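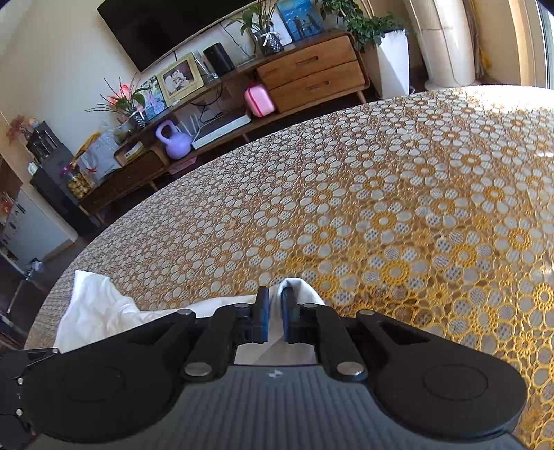
White cloth on the lace tablecloth

Drorum Railway Friends
Minutes of the spring meeting, Sunday, March 10, 2019

1. Opening
The chair opened the meeting at 3 in the afternoon and welcomed the members. There was a quorum. The minutes of the previous meeting were read and accepted with one correction: the freight train which we photographed at Carrasco was going north, not south.

2. Money
The yearly fee stays at 60 dollars. The account of the club holds 251 dollars after payment of the insurance. It was asked if the club can buy a second radio scanner. The answer was that we should first see the cost of the August trip. The members agreed to this and the question will come back in the fall.

3. August trip
The largest part of the meeting was used for this point. Two proposals were made.

The first proposal is to go to Carrasco and stay the whole day near the junction. The two lines cross there at the same level, and there is a public parking lot with shade on the west side. The second proposal is to ride the tourist train from Jimier to Idia and come back by road. Some members said that from inside the train one cannot take good photographs of the train. Other members answered that the bridge before Idia is worth it, and that the families enjoy a ride more than waiting beside a track.

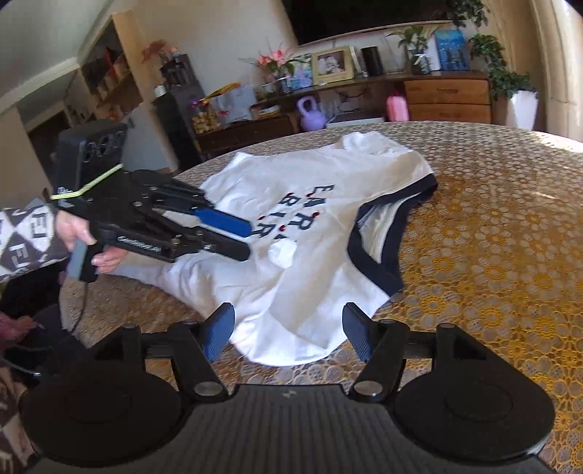
After a long discussion it was decided to combine the two. We will spend the Saturday at Carrasco and ride on the Sunday. The members who do not want to ride can follow the train by car, as the road stays close to the line for most of the way. The drivers are asked not to stop on the shoulder after the tunnel — last year the police sent two cars away from this place.

The secretary will write to the tourist line and ask for a group price. The hotel in Jimier must be reserved before the end of April. Every member reserves his or her own room.

4. Safety at the track
The chair repeated the rules. We stay on public ground, we do not cross the track except at a crossing, and tripods stay behind the fence. Children must be with an adult the whole time. It was proposed to buy yellow vests for everybody. The vote was not in favor, with the remark that a vest can make the engineer think that we are workers.

5. Photo archive
More than 80 slides from the old yard at Drorum are now scanned. The dates are missing on many of them. Members who remember when the water tower was taken down are asked to write to the secretary. The locomotive numbers can be read on most slides, and a list will be sent by e-mail. 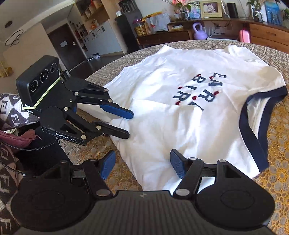
6. Other business
The library asked if the club can show photographs in the entrance hall in the fall. The members agreed. Each member may give up to four prints, with the place and the year on the back.

A member asked for the return of the timetable book which was lent after the Christmas meeting. Whoever has it, please bring it to the next meeting.

7. Closing
The meeting was closed at ten minutes past five. The next meeting will be in May, in the same place. The exact day will be sent by e-mail.

Minutes written by the secretary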